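Hand-held demonstration (robotics)

From Kerkonel, the open robotics reference. Last edited Dec 29, 2025.

Hand-held demonstration is a way of showing a robot a task in which a person carries the gripper and the robot stays out of it. The demonstrator squeezes a trigger, picks things up and puts them down, while a camera on the tool records the view along the fingers. A control policy is later trained on the recordings and run on an arm fitted with the same fingers. It is one of three common ways to collect demonstrations, the others being teleoperation and kinesthetic teaching.

Background

In teleoperation the person moves a second arm, a joystick or a headset controller, and the robot copies the motion with a small delay and, in the view of most operators, a small grudge. In kinesthetic teaching the person takes hold of the robot and pushes it through the task, a method well suited to light arms and people with strong shoulders. Hand-held tools became popular largely for being cheap to carry up a flight of stairs.

Practice

A session usually covers a single task, repeated with the objects moved between takes. The Skustden collection, organized by Muthoni Waweru and Daichi Kudo, holds 2368 takes made with the Plattner gripper, of which about 200 were set aside after review. The usual grounds were a lost camera position, a hand in front of the lens, or a demonstrator who had plainly begun thinking about lunch.

Smooth, rounded objects are a favorite subject. They leave the fingers little flat surface to press on, and a grip that feels secure to the person may be a poor one for a motor. Demonstrators are told to close slowly and hold still before lifting - advice that is followed for the first 10 takes or so. 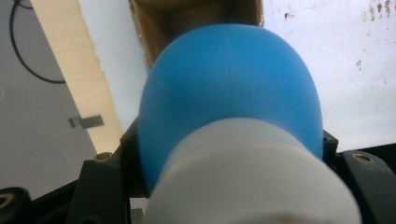 A blue domed object with a white cylindrical base, held between the fingers of a hand-held gripper.

Limitations

The person's arm can reach places and angles that the robot's cannot, so some takes are impossible to replay. Verena Gruber's Mallano notes list 31 such cases, most of them involving an elbow. Grip force is also poorly captured unless the fingers carry sensors.

See also
Teleoperation
Kinesthetic teaching
Plattner gripper
Imitation learning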